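About Prorkmont

Prorkmont is a small school for people who want to learn furniture making and upholstery. We teach adults of every age, most of them complete beginners, and we love it when someone turns up on their first evening saying they have never held a chisel in their life. Great! Neither had most of the people who now build their own dining tables.

How we got started

Lachlan Donnelly and Kwaku Ackah met while sharing a rented workshop behind a tile warehouse. Lachlan made chairs, Kwaku re-covered them, and both kept getting stopped in the parking lot by people who wanted to know how it was done. One March they cleared a corner, borrowed 2 extra benches and ran a six-week evening class on simple joints. It filled up. So did the next one, and by the following fall they were turning down chair orders so they could teach more (Kwaku still has a sofa from that year that he swears he'll finish).

The name comes from a made-up town on a board game that Lachlan's family played when he was a kid. We've been asked to change it to something people can spell, and we're keeping it.

What we teach

Our main course is Foundations, which runs for twelve weeks and starts with sharpening. Yes, a full evening of sharpening, and people end up loving it! After that come marking out, sawing to a line, mortise and tenon joints, dovetails, gluing up and finishing. Everyone makes the same small stool first and then picks a project of their own, which can be anything that fits through our door. The door is 3 feet wide. Please measure.

Upholstery is taught by Kwaku and Abdul-Rahman Odoi. You bring in a chair, strip it back to the frame and build it up again with webbing, springs, padding and cover. Abdul-Rahman trained as a tailor before he moved over to furniture, and his pattern matching on striped fabric is something to see. He also runs a two-day course on piping and buttons that people travel a long way for.

The desk course is the one we get the most emails about. It's for people who have done Foundations, and it covers wide tops, slim legs and how to join the two so that the top can move with the seasons and nothing cracks. Nii Eshun leads it, and he'll happily spend a whole coffee break on grain direction if you let him. Students choose their own boards, lay them out for color and figure, and flip them around until the top looks right to them.
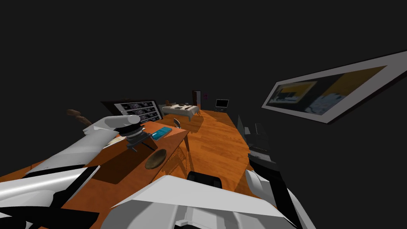

A wooden desk with an orange, wood-grain top.

Finishing gets its own short course too. Oil, wax, shellac and water-based varnish all behave in their own way, and the best way to understand them is to put them on scraps and look at them in daylight a week later. Bring old clothes. Bring older clothes than that if you're signing up for the staining day.

The people

Kwame Korletey looks after the timber store and the machines, and he teaches the machine safety sessions that everyone takes before going near the band saw. He buys most of our wood from Yakubu, a family sawmill that lets him go through the stacks board by board. Our fabrics and webbing come from Jivora, who also save us their roll ends for practice pieces.

We have all taught for years now and we still argue over how to cut a dovetail. Lachlan cuts the tails first, Nii cuts the pins first, and you'll be shown both ways and left in peace to decide.

The workshop

Our building is an old print shop with tall windows on the north side, so the light stays even nearly all day. There are 3,431 square feet of floor, split between the bench room, the machine room and the upholstery loft. The library on the landing is open to any current student, and you're welcome to borrow a book for as long as your project takes.

To date 1,224 students have come through Foundations, and a good number still drop in for open bench evenings. Those start at 6:30 p.m. and finish when the kettle is empty, or 9:30, whichever comes first.

Helping out with costs

Every term we keep places free for people who couldn't otherwise join. The Vedham Fund pays for them, along with a starter set of hand tools to take home, and it has supported over 100 students so far. The form is one page long and Kwame reads every one himself.

Come and visit

You don't need to book to look around. Ring the bell by the green door, and if the machines are running, ring it again.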